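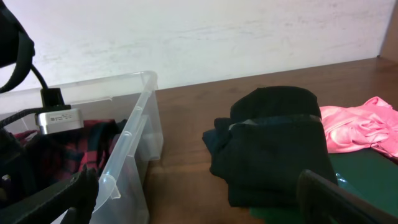

4. What people do with clothes between seasons

4.1 Households and diaries

I started this part of the study thinking I would be writing about closets. I grew up in a house where the winter things went up to the attic in June and came down again when somebody complained of being cold, and I more or less assumed that everyone had a version of that. So the first diary form I sent out had a big box labeled "closet" and a tiny one labeled "other." People filled up the tiny one and kept writing in the margins.

The 40 households came from two neighborhoods in Gratard, Molefe and Ratard. Molefe is mostly older row houses with steep stairs and hardly any built-in storage. Ratard is newer apartments, where the closets are better but there's no attic or basement to fall back on. Each household kept a diary of what got put away, where it went and when it came back out, and I talked to each of them two times, once in spring and once in fall, which gave me 80 interviews (and a very full voice recorder). I coded all of them myself. I'd like a second coder for the next round, and I come back to that in Section 6.

4.2 Folded, rolled, dropped in

My coding sheet for storage started out with "folded" and "hung," and I had to add a third code within the first few interviews, for things that were simply dropped in. I called it "loose," and it ended up being the one I used most. It covers anything that goes into a bin, drawer or bag without being folded or rolled first (Figure 2).

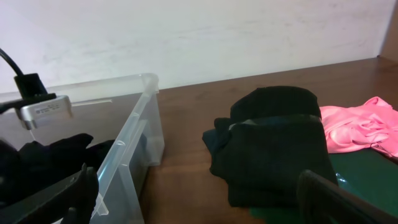
Figure 2. Crumpled black fabric item in a clear, frosted plastic storage bin.

People were a bit sheepish about loose storage. They told me they meant to fold things later, or that they used to fold everything before the kids came along. When I asked what folding was for, though, I got some really good answers! A folded stack takes up less room, sure, but several people in Ratard told me they can't find anything in one without wrecking it. One woman said she'd rather dig. Her husband, in the next room, shouted that he'd rather she didn't.

Shirts were the sticking point. Sweaters, pajama pants and scarves went in loose with very little guilt, but button-up shirts were treated as a sort of moral question, even flannel ones that were never going to be ironed anyway. I coded flannel separately for a while and then merged it back in, as the numbers were too small to say much.

4.3 Clear or opaque

The other thing I hadn't planned on was how strongly people feel about seeing their clothes. Torkico, the discount store between the two neighborhoods, sells both clear and opaque bins, and a lot of my households had picked a side. The clear-bin people talked about memory. If they can see a bit of a sleeve, they know the coat is still there and they don't go and buy another one. The opaque-bin people talked about calm, and a few of them about sunlight and fading, which I can't test with diaries.

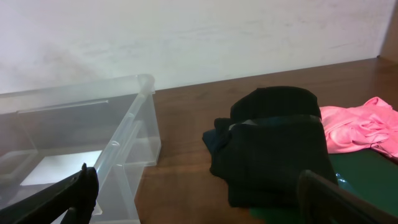
Where the bins were kept mattered more to how they got used than what they were made of. Bins under a bed got opened at the change of season and pretty much never in between. Bins left out on a table or a dresser turned into something closer to an extra drawer, with things going in and out all week, and the diaries for those households are a mess to read (I say this with affection). I had been treating "put away" as a single event with a date on it. For these households it makes more sense to think of clothes drifting in and out of reach, and I recoded the spring diaries with that in mind.

Molefe had more of the under-bed kind and Ratard more of the left-out kind. I was tempted to put that down to the stairs, but Molefe residents are also older on average, and my sample isn't big enough to pull the two apart. The fall interviews help a little here. I had added a question by then on whether anything had moved room since spring, and the answers to it are what I use in the next section, on clothes that get put away and never come back out.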